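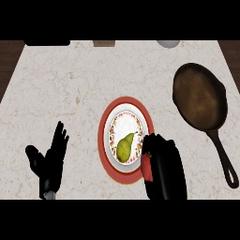

2026-05-26 – overtime calc, kitchen fitters module. Picked up where I left off with the Porum timesheets. Problem is still the rest break rule – the old script takes the break out twice if the shift crosses midnight, so anyone on a late install loses paid time. Test case is the countertop job, pale cream marble with thin tan veining, dark brown wood past the angled edges on both sides. Ran 3538 rows. 37 came back short, all late shifts, all under the Jencombe site code.

Checked the short ones by hand. Two are just bad punches (out time before in time, someone typed it in wrong). The rest are real. Fix is one line, but the weekly total has to be redone after it or the 40 hour line lands in the wrong place. Did that. Reran, the real ones clear.

Travel time next. Jencombe drives from the yard to the site in a company van, tools loaded at the yard, and the sheet starts the clock at the site. Loading is work, I'm pretty sure the drive after it is too. Not my call – needs to go to whoever does the legal read at Altitz before we hard code anything. For now there's a switch, default is ON (paid). Left a comment in the config so it dosen't get flipped by accident.

Also: flat weekly bonus. Old script leaves it out of the regular rate. Wrong, it isn't a gift, it's tied to finishing on schedule. Put it back in, spread over all hours in the week. Changes the overtime by small amounts but it's every week, for every fitter on the crew.

Liepiņa export still chokes on the ņ. Saved as UTF-8, opens fine here, comes out as junk in the payroll import. Tried 2 encodings, no luck. Renamed the folder without the accent and it went thru. Ugly, leave it.

To do
– salaried "lead" people, 7 of them, check duties and not just job title
– rounding: old sheets round to the quarter hour, always down. Pull raw punches
– ask for the June schedule before they post it
– back up the config, forgot last time
– rerun everything with the travel switch off and save both totals side by side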